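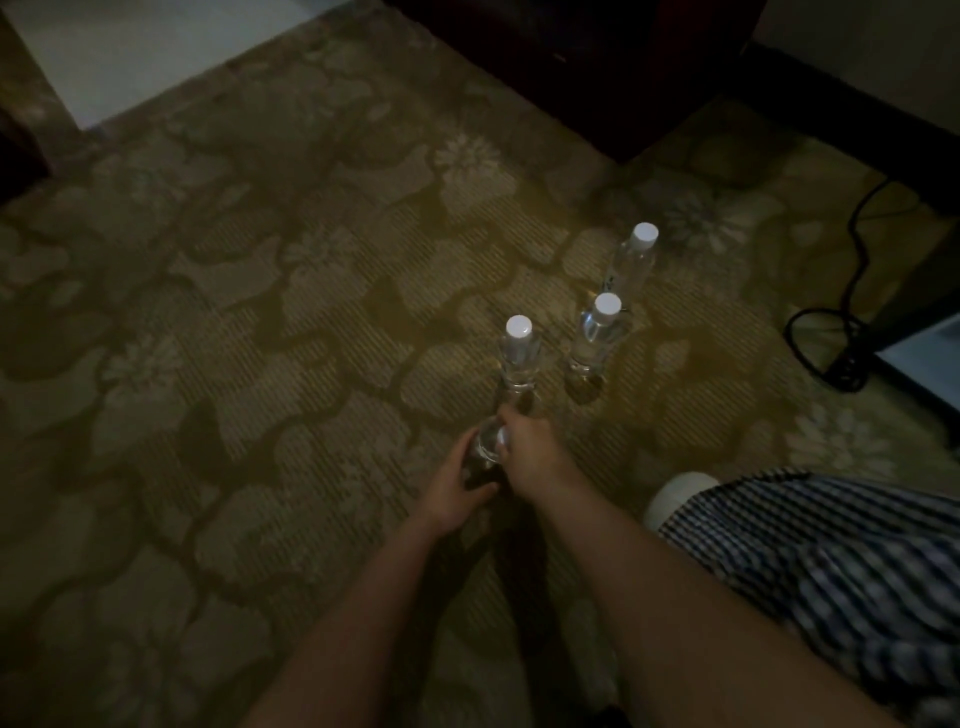 Herkura Home Demonstration Sessions
Pre-Session and In-Session Safety Checklist, with Reviewer Comments

February
By Loubna Farouk, site safety

Print this page | E-mail this page

Applies to: floor-level object handling by hand, in occupied homes, recorded from the head for later use in robot training. Fixed bench work has its own sheet.

Task under review: bottle handling on carpet, capped plastic water bottles, two-handed grasp.

Checked by: Loubna Farouk. Second check: Essam Soliman.

Marks used: OK, OK with comment, FIX (correct before the next session), N/A.

SECTION A. FLOOR AND SURROUNDINGS

A1. Floor covering lies flat, no curled edges or folds in the work area. OK

A2. Work area is clear of objects that are not part of the task. OK with comment
Comment: There is a black cable on the carpet to the right of the work area, with a loose loop in it. It is not between the operator and the bottles. It is still on the open floor, so see A3.

A3. Cables are routed along a wall or under a cover, with no loops on the walking surface. FIX
Comment (Farouk): Straighten the loop and run the cable against the wall. Tape is fine on hard floors. On carpet use the hook-and-loop cover from the Skustelo kit, because tape lifts. If the homeowner objects to moving a cable, move the task to another part of the room and write that down.
Comment (Soliman): Agree. The operator gets up from the floor at the end of every set, often with stiff knees and looking at something else. That is when people catch a foot.

A4. Furniture edges near the operator are known and the operator has been told about them. OK with comment
Comment: Large dark wooden piece beyond the bottles. Reach toward it is short for this task. For any task that has the operator lean forward and then stand, measure first. We want 20 inches from the operator's head to the nearest hard edge at full lean.

A5. Lighting is enough to see the hands and the objects without strain. OK with comment
Comment: Bright at the bottles, dimmer on the left side of the carpet. Acceptable for clear plastic in the bright part. Do not set bottles out in the dim part. Clear objects are hard to see there for the operator, and Kristýna Slanina reports that her labeling group sends those recordings back more than any others.

A6. Children and pets are out of the room, door closed. OK
Comment: Confirmed verbally with the household before the start. Needs to be confirmed again after each break.

SECTION B. OPERATOR

B1. Operator has read the task card and signed the consent sheet. OK

B2. Hands and forearms free of rings, bracelets and long sleeves that could snag. OK

B3. Seated or kneeling position can be held without pain. OK with comment
Comment: Offer the cushion. Several operators say no the first time and ask for it later, so leave it within reach and out of the work area.

B4. Floor sets are limited to 19 minutes, followed by a standing break. OK
Comment (Hanane Mansour, operations): I was asked why not 20. The timer on the old Ogbonna unit gives its warning one minute early and we wrote the limit around it. The unit has been replaced but the limit stays until someone reviews it.

B5. Head-worn unit fits without pressure on the temples, and its lead does not pull when the operator looks down. OK with comment
Comment: Check this with the head down, in the working posture. A fit that feels fine standing up can slide forward over a floor task.

SECTION C. OBJECTS

C1. Bottles are plastic. No glass at floor level. OK

C2. Caps are on and tight before bottles are placed. OK
Comment: White screw caps on all bottles. Tighten by hand and tip each one over a sink before bringing it in.

C3. No liquid other than plain water. OK

C4. Bottles stand upright without support. OK with comment
Comment: They stand on this carpet. On deep pile they lean. If a bottle falls on its own more than once, put down a thin board or change rooms.

C5. Objects can be reached without twisting. OK
Comment: Both hands come to the nearest bottle from the front. For the farther ones the operator should shift the hips and avoid reaching over the first bottle.

C6. Power strips, adapters and open outlets at least 2 yards from any liquid. FIX
Comment (Farouk): The cable in A2 has to be traced to its end before this can be marked OK. I do not want a guess about what it feeds. The session lead unplugs it if the household agrees.

SECTION D. HANDLING PRACTICE

D1. Grasp follows the task card: two hands, low on the body of the bottle. OK
Comment: Low grasp is correct. Thin plastic buckles if squeezed hard in the middle.

D2. Speed is normal household speed. OK
Comment (Slanina): Please stop telling operators to go slowly "for the robot." We need ordinary motion. Slow motion also means more time bent over.

D3. Operator knows the stop word and has used it once in practice. OK

SECTION E. PRIVACY AND RECORDS

E1. No mail, family photos, screens or medicine labels in the work area. OK

E2. Household has been told where the recordings go and how to withdraw. OK
Comment: Use the Jivevico leaflet, current printing only. The older one has the wrong phone extension.

E3. Session sheet filed under the room number, not the family name. OK
Comment: This one is sheet 175.

ACTIONS

A3, cable routing: Fouad Tahiri, before the next session in this room.
C6, trace and unplug: Fouad Tahiri, same visit. Farouk to re-mark.
B4, review of the set limit: Hanane Mansour. No deadline set.
A5, add the note on clear objects to the task card: Kristýna Slanina.

Sheets with an open FIX may not be used to start a session. A phone call to me does not close an item. Send the re-marked sheet.

Contact: Herkura site safety desk | Copyright Herkura, all rights reserved | Back to top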